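各位街坊，早上好。入秋了，先说一件大家问得最多的事：弗拉纳区议会终于把议员差旅和公务用车的账目挂到网上了。

这事拖了很久。一月份乌尔斯·莱纳议员第一次提案的时候，会上响应的人不多，连记录都只写了短短一行。后来柳比察·德利奇女士一趟一趟地往区里跑，攒下了371个签名（不少就是咱们订户签的，谢谢你们！），这才排上了议程。上周表决，以5票之差通过，我坐在旁听席上，差点跟着鼓起掌来。

账目我翻了两个晚上，眼睛都花了。里头有44笔打车费没有写明事由，还有两位议员，家就住在议会后街，照样按月领交通补贴。数目不算大，可纳税人的钱，一块是一块，问清楚总没有坏处。德利奇女士已经写信去问了，区里答应书面答复，收到以后我会原文登出来，一个字也不改。

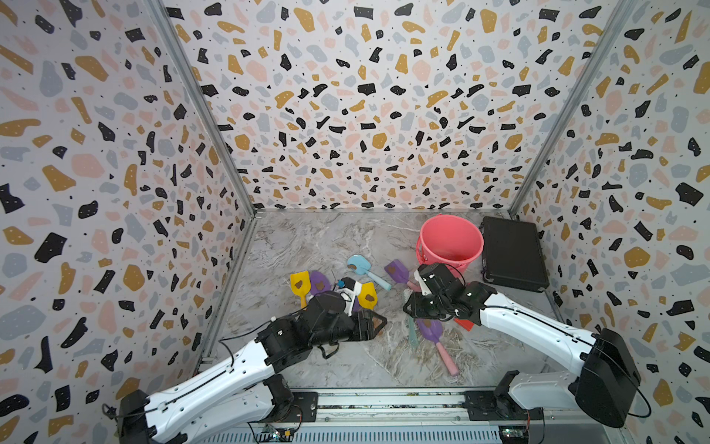
另外，阿尔弗雷多·巴卢约来信问，前任区长离任后还占着的那间办公室，到底什么时候腾出来。我打电话问过秘书处，接电话的人很客气，只说“正在研究”。这句话我听了好些年了，下个月接着打。

下次旁听会在拉扎雷维奇厅，时间是2019年9月5日，星期四，傍晚开始，不用预约，带上身份证就行。想发言的，进门时在签到簿上写个名字。哈姆斯太太照例会烤一盘苹果酥，来晚了可就只剩渣了。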